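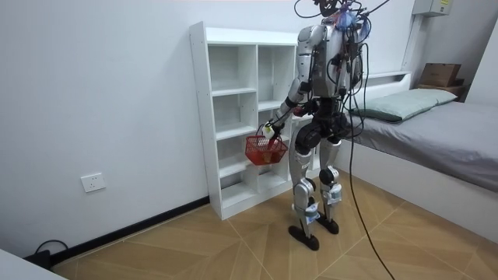
Can a robot tidy up a bedroom yet, or is it still only for videos?

Posted by Dirk Prins, 11/10/2019, in Home and Household

Good evening all. My mother lives alone and her back is not good anymore. The cooking she can do, but everything that lies low is a problem: the laundry, the things which must go on the bottom shelf, making the bed. My brother sent me a message that we should wait two years and then buy her a robot that does all this. I would like to know if he is serious or if I should keep paying the household help, who comes 4 hours in the week.

I do not mean a vacuum robot, she has one already (a Pradau, it gets stuck under the radiator). I mean a machine that can take a basket, carry it to a shelf and put the things inside. Does this exist for normal people? And what would it cost? Thank you in advance for the trouble.

3 replies

Veerle Maes

Dear Dirk, keep the household help.

I worked six years in the workshop at Declercq, where we had two robot arms for loading parts, so I can tell you a little from that side. An arm which is bolted to the floor and gets the same part in the same place is very reliable. Ours missed a part perhaps once in a month. But when somebody moved the tray by the width of a thumb, it closed its fingers on the air and we had to go and reset it.

A bedroom is the opposite of this. The pillow is each day in another place. For a robot, holding a basket by the handle is the easier part of the job, because a handle is stiff and has a clear shape. Taking one sock out of the basket, seeing what it is and laying it in the right compartment is much more difficult. Cloth changes its form when you touch it. A fitted sheet on a mattress I would not expect for many years.

Also ask your brother about the cable. Many of the walking ones that you see in a laboratory have a cable going over the floor, and for a person of your mother's age I would not want that beside the bed. With a battery you must think about the weight, and about what happens if the machine falls over when she is standing near.

What helped my own aunt: we moved everything she uses daily to the shelves between hip and shoulder, and the low ones stay empty. It cost us one Saturday afternoon.

Stijn Van Damme

just buy a Brunuron they do everything now

Vendula Hrnčiar

Stijn, the Brunuron is a window cleaner. I have it. It does windows, and not the corners.

Dirk, about the price I can only say what I was offered myself. Corkard asked me 3,797 euros for a small arm on a table, without installation, and it lifts less than a full bottle of water. The walking kind I did not find in any shop.

For the laundry I would look for a basket on wheels with a high frame, so she does not need to bend. I paid 70 euros for mine and it is two years in use. For the bed, take a duvet and leave away the top sheet.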